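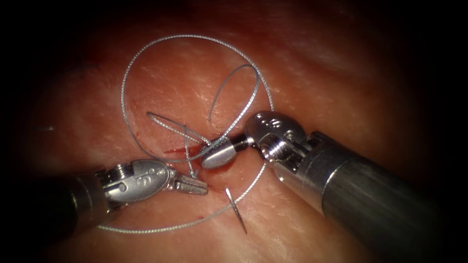

Ravedeck is my little pile of celebrity gossip headlines, 134 of them, sorted by who's supposedly dating whom. I started it after Sombat Kongkaew bet me I couldn't tell a real breakup story from a publicist's plant (I couldn't!). Some of these romances have more loops in them than that gray suture thread, so every row gets a "story so far" note. Columns are headline, couple, outlet type and status – on, off or denied.

Clementina Cordeiro checked the spellings. Version 2 drops the duplicates. Last updated 23 January 2023.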